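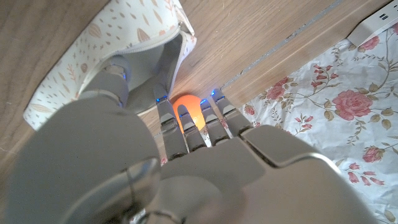
The off-white pouch, open on the wooden surface.

For many years I drank coffee only at work, from the machine, with milk powder. It was warm and it was brown, and I did not ask more of it. Then I moved to Sweden for two years, and my colleague Jui-lin Lau gave me a bag of Zoëga as a welcome present. She told me that in the south of the country people have strong feelings about dark roast. I thought she was exaggerating. She was not.

I am back home since April, and I have tried to keep the habit of making coffee slowly in the morning. I want to write down how I do it now, partly for my sister, who asks me every time she visits and forgets it again.

I use a simple kettle and a paper filter. The first months I did not weigh anything, I only used a spoon, and every cup was different. Some mornings it was like tea and other mornings I could not sleep until the next day. Now I put 40 grams of coffee for 600 grams of water, which gives two big cups. This is a bit stronger than most people would like. If I am alone, I take half of the coffee and 300 grams of water, so you see that the proportions are the same more or less, but the small cup tastes better to me. I do not know why.

The water should rest a moment after it boils. I pour a little first and wait until the coffee stops making bubbles, then I pour the rest in circles. Sum-yee Yu, my neighbor on the second floor, pours everything at once and goes to take a shower. Her coffee is also good, I must admit it.

A word about grinding. I bought a hand grinder second-hand, and it is heavy work for the arm before breakfast. In the beginning I was grinding much too fine, and the water stood in the filter like in a blocked sink. If this happens to you, turn the grinder two steps back and be patient. I write the number of steps on a piece of tape on the grinder, because otherwise I lose it when I clean the thing.

What I miss most from Sweden is not in the cup. At the office we had a coffee break at the same hour every morning, and everybody came, also the boss. We sat down. We talked about the snow, about somebody's boat, about how one should bake cardamom buns – there were two parties in this question and they did not mix. In my job here we carry the coffee back to the desk and it gets cold beside the keyboard. I have tried to start a small break with the people in my room. Three of them came on the first day, and on the second day it was me and a banana. I will try again after the holidays.

For the buns I still have no good recipe. Mine come out of the oven dry, and the cardamom from the supermarket has no smell anymore. Jui-lin says that I must buy the seeds and crush them myself, and use more butter than I think is decent. She has promised to send me her version, with 200 grams of butter in the dough alone. When it arrives I will bake it and write here how it went.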